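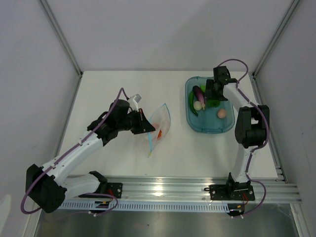 Monthly Kitchen and Dry Store Inspection
Site: Tranunberg Community Kitchen, Rothe Street
Date: Monday, March 1, 2021
Inspected by: Haf Griffiths
Copy to: Refilwe Ngcobo, site manager

Marks used: OK, FIX (needs work before next inspection), NOW (dealt with on the day or stop using), N/A.

1. Entrances and floors

1.1 Back door closes fully and latches. FIX
Latches if you pull it. Left on its own it stops short. Closer needs adjusting or replacing. Same comment in February.

1.2 Door sweep in place, no daylight under door. OK

1.3 Floor clean and dry, no loose tiles. FIX
One tile rocking in front of the pot sink. Grout gone on two sides. Water is getting under it.

1.4 Walkways clear. NOW
Bread trays stacked in front of the side exit. Moved while I was there. Please put tape on the floor so delivery drivers know where the line is.

1.5 Exit signs lit. OK

2. Cold storage

2.1 Walk-in cooler at 41 F or below. OK
Read 38 on the door display and 39 on my probe, middle shelf.

2.2 Reach-in cooler at 41 F or below. OK
40 on the probe. It had been opened a lot that morning. Keep an eye on it.

2.3 Freezer holding product solid. OK
Frost building up on the left side of the coil cover. Defrost this month.

2.4 Temperature log filled in twice a day. FIX
3 afternoon readings missing in February, all on the same weekday. A blank is a blank, please do not fill them in afterward.

2.5 Raw meat stored below ready-to-eat food. OK

2.6 Everything opened has a date on it. FIX
Half pan of cooked rice and a tub of sour cream with no date. Both thrown out.

3. Dry store

3.1 Food at least 6 inches off the floor. OK
Last month's flour sacks are now on a dunnage rack. Good.

3.2 Oldest stock in front. FIX
Canned tomatoes are backward again. The new cases went in from the aisle side because the cart won't fit around the end. Either move the shelf or use the small cart.

3.3 No dented cans on the seam. NOW
Two cans of chickpeas pulled and marked for return.

3.4 No sign of pests. OK
Traps checked, all empty. Trap 4 had been pushed behind the shelving and took some finding. Put it back against the wall.

3.5 Chemicals kept apart from food. OK
The sanitizer is a new brand, Flunetix. The safety sheet is not in the binder yet. Refilwe to print it.

4. Prep area

4.1 Hand sink stocked with soap and towels, nothing stored in it. NOW
Towels out. Refilled. There was also a colander in the sink.

4.2 Sanitizer bucket tested with strips. OK

4.3 Cutting boards clean and not deeply scored. FIX
The green board is past it. Replace. The red and white boards have a year left in them.

4.4 Can opener blade clean. OK

4.5 Slicer guard fitted. OK
Unplugged when not in use, as asked.

4.6 Probe thermometer reads 32 F in ice water. OK
One reads 32, the other 33. Both acceptable.

5. Cooking line and fire safety

5.1 Hood filters clean and seated. FIX
Second from the right is in sideways and leaves a gap. Grease is light otherwise.

5.2 Hood suppression tag in date. OK
Serviced by Dranis in February. Next visit due in six months.

5.3 Extinguishers mounted, gauge in green. OK
The one by the office has a coat hung over it. Coat moved.

5.4 Gas shutoff reachable and labeled. OK
Label is fading. Not urgent.

6. Dish area

6.1 Final rinse temperature. OK
Machine held 180 F over the three racks I ran.

6.2 Racks air drying, not towel dried. OK

6.3 Grease trap log up to date. FIX
Log says pumped every 90 days. The last entry puts us 22 days over. The invoice may be in the office and the log just not signed. Find out which.

7. Paperwork

7.1 Food handler cards on file. FIX
One card expired, two new people not yet booked. The online class is fine.

7.2 Allergen sheet posted and current. OK

7.3 First aid kit complete. FIX
Out of blue bandages and burn gel.

Comments

Better than last month overall. The door closer and the floor tile are the two I want done first. Refilwe has a quote of $485 for both jobs together and can approve it without coming back to me.

Items marked FIX should be initialed on the office copy when finished, with the date. I will recheck 2.4 and 6.3 before the next full inspection.

Signed: H. Griffiths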